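Steltarer 2-Quart Saucepan and Small Bowl: Review
By Velimir Dimitrov
Filed under: Cookware, July

The saucepan was bought at retail together with a small pink bowl from Indach. Both have been in use for 23 days, mostly for rice, oatmeal and reheated soup. Cooking was done on a glass-top electric range.
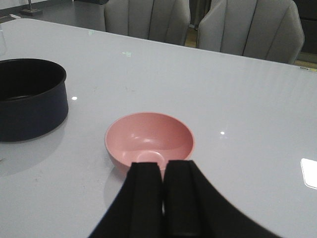
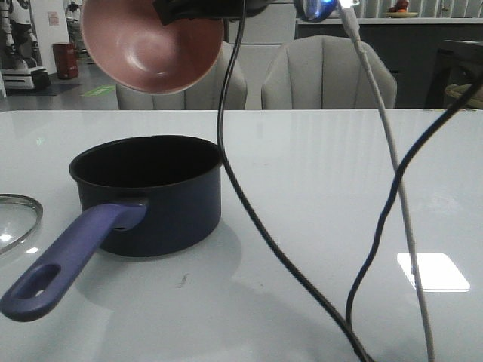
Weight without the lid is 513 grams on a kitchen scale. The walls are straight and the rim is rolled outward, so the pan pours acceptably from any side, with a short dribble if tilted slowly. There are no volume marks inside. I would have liked a line at the half.

The interior is nonstick and black. Oatmeal left to dry overnight came off with a soft sponge. I used nylon and silicone utensils only, so I have nothing to report on metal. The exterior is a matte navy that shows grease more than expected and needs dish soap, as a damp cloth leaves streaks.

The handle is plastic, long and flat. It stayed comfortable to hold through 20-minute simmers on medium. The oval hole fits a standard rail hook. Sideways play at the joint was not detectable on arrival and is still not detectable. With the pan empty, the handle side is the heavy side, and on a small burner this is noticeable.

The lid is clear glass with a metal rim. It fogs within a minute of boiling and clears when the heat is turned down. The fit is slightly loose. At a full boil it rattles.

The Indach bowl holds one serving of rice or a two-egg mix. The smooth inside rinses clean and the rim is thin enough to pour beaten egg without a spill. It is too light to whisk in with one hand.

Toshio Koyama tested the same pan on a Wuvley portable burner for this site and got similar results, except that his lid did not rattle.

Good: release, handle, cleaning inside.
Bad: lid fit, no markings, exterior shows grease.
Rating: 4 out of 5 for the pan, 3 out of 5 for the bowl.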